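House Rules for the Picking Cell, Spring Cleanup Edition

Hi again! If you have been following along, you know our little shop at Orozco has been running a bin picking cell for a while now, and that the rules for using it used to live on a whiteboard that somebody kept leaning on. Half of rule four ended up on Faustino's sleeve. So this spring I sat down with Zoia Savchuk and Leobardo Serrano, we argued for a couple of lunches, and we came out with a list of nine rules that fits on one sheet of paper. It's taped up at the cell and it's in the binder too.

I promised a gallery page to go with it, so this is the gallery page. It's a small one so far (one picture! I know!) and more will go up as I get them sorted. Most of what I have to say is about the rules anyway, so settle in.

The rule everybody asks about first is reach. When the arm is live, no hands go over the rim of the bin. I don't care if the part is right there, I don't care if you can see it is about to get dropped. You hit stop, you wait for the arm to quit moving, you say "reaching" out loud, and then you reach. Saying it out loud feels silly for a week and then you can't stop. I said "reaching" at my mother's dinner table over a bowl of potatoes.

Rule two is about what goes in the bin. We mix parts on purpose, shiny with dull, clear with solid, round with flat, and we want them spread out at the start of a run unless the run sheet says to pile them. What we don't want is mystery stuff. If it isn't on the run sheet it doesn't go in, even if it's small, even if it's funny. Leobardo once chased a weird result for most of an afternoon and the cause was a bottle cap.

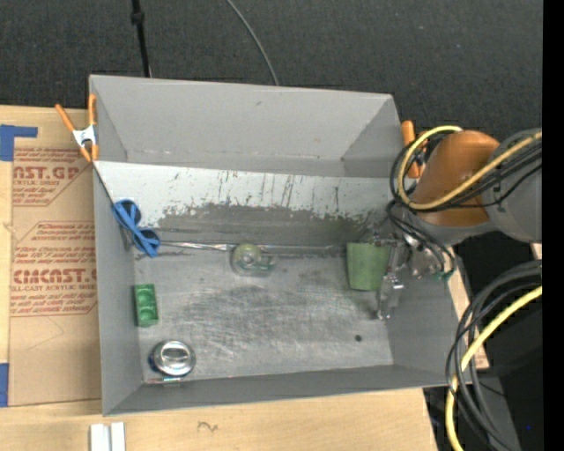 Bin with five things in it and the gripper in at the right side. Orange spring clamps on the two rear corners, cables looped along the arm.

Rule three is clamps, and I could talk about clamps all day. The bin gets clamped before the arm gets power, every time, and you give each clamp a tug with your hand before you walk away from it. A bin that slides even a little bit throws off every pick that comes after, and you will sit there blaming the software. Zoia wanted to go to bolts. I like clamps since we swap bins so often, and bright handles are easy to check from the doorway. We're still not agreed on this one, so if you run a cell with bolted bins, write in and tell me how you live with it.

Cables are rule four (the famous sleeve rule). Before each session somebody moves the arm slowly through its whole range while a second person watches the slack. You are looking for two things: a loop that pulls tight and a loop that hangs low enough to catch on the rim. Power and signal lines get checked on the floor side too, where people walk. If you find a nick in the jacket you tag it and you stop, and yes that means the session is over, and yes I know you had 1000 picks to get through.

About those picks - we log every one. Our last full batch came out at 729 good ones, and the rest got a short note each saying what went wrong. "Missed" doesn't count as a note. "Slipped off left finger, part was tilted against wall" is a note. Mahsa Tabrizi writes the best ones of any of us, and I've put a page of hers in the front of the binder so new folks can copy the style.

Rule five covers wear. Bins get scratched up, it's what happens when metal meets a hard surface over and over, and I'm not going to tell you to toss one for being ugly. But feel along the seams and the slopes (power off, please!) for loose edges or coating that is lifting. Anything that can peel can end up stuck to a finger pad. We look the bin over every 195 runs and write down what we see, even when it's "same as last time."

Rules six and seven are the boring ones. Keep the tabletop clear inside the tape line when you have a tape line, and don't stack your sheet stock where the arm can swing over it. Leobardo would like me to add coffee. Fine. No coffee.

Rule eight is two people in the room for any run at full speed. Slow speed you can do solo as long as the stop button is within arm's length, and I mean your real arm, sitting down.

Rule nine got added last, by Crescencio Camacho, and I think it's my favorite. Anyone can stop the cell for any reason and doesn't have to explain it right then. We talk about it after. Since we put that one on the sheet, the newer people have gotten a lot quicker on the button, and I'd take ten extra stops over one slow one.

The binder copy has a few blank lines at the bottom of the sheet for suggestions. Two are filled in already, both in Faustino's handwriting, and both about the whiteboard. If you want the sheet for your own shop, ask me for the file and change whatever you need to. I'll have the next pictures up in October, and those will be mostly the new cable hangers.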